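Clearing the Table: Can a Machine Do It Yet?

Gallery — Grarnimora household chores project, Wildale

Most of the mail we get at Grarnimora asks the same thing: when can I buy something that clears the table? Our answer in June is the same as it was last winter. Parts of the job are close. The whole job is a long way off.

Clearing up after a meal sounds like one chore. For a machine it is a long string of small ones, and each has to go right before the next can start. It has to find the thing, decide where to hold it, close on it without knocking over whatever is next to it, lift, carry, and set it down where it belongs. A person does this while talking on the phone.

We do most of our work in simulation. A simulated table can be reset in a moment and nothing gets broken. We ran 700 attempts at a single move, picking up a block and placing it on a plate, and 341 of them ended with the block where it should be. That is a little under half. In a real kitchen you would send that helper home.

The two pictures in this gallery are renders from the block and plate work. We use a plain cube before we go near cups and forks. It has flat sides, it doesn't roll, and it looks much the same whichever way it is turned.

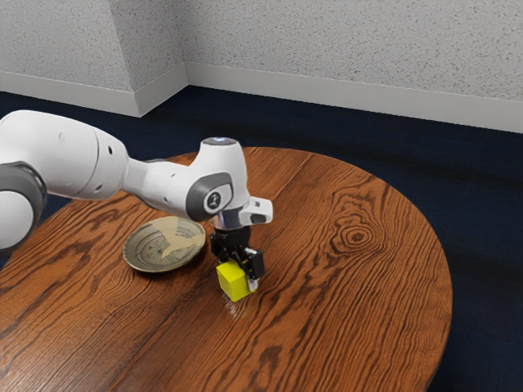
Stanisława Cieślak wrote to us that she would settle for a machine that only wiped the counters, as long as she never had to stand next to it and watch. She has a point about the watching. A chore you have to supervise is still your chore, and any fair count of time saved has to include the minutes spent standing by.

The arm is over the table with the yellow cube in its gripper, and the plate is a short way off to the left. On a good attempt the whole move takes about 90 seconds. We have not tried hard to speed it up. Going faster mostly gave us faster misses.

Shop floors are in better shape than kitchens. At the Kozłowski packing hall in Skostbridge, machines already move boxes from one belt to another all day, and they do it well. The boxes are the same size and they arrive the same way up. When a torn one comes through, a person walks over and takes it off the line. Homes have no belt, and nearly everything in them is the torn box.

Seeing is half of the trouble. Shiny wood throws back light, and strong grain puts lines and dark patches all around the thing you want. Of our failed attempts, 205 went wrong before the fingers had closed on anything. The rest were dropped on the way or put down in the wrong place.

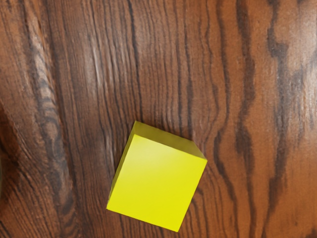 Yellow cube on the wooden surface, close view. Simulation render.

Next on our list are a cup with a handle and a folded cloth. The cup we expect to manage. The cloth is Mieczysław Adamczyk's idea, and he has been told it may take a while.

Text and renders: Grarnimora, Wildale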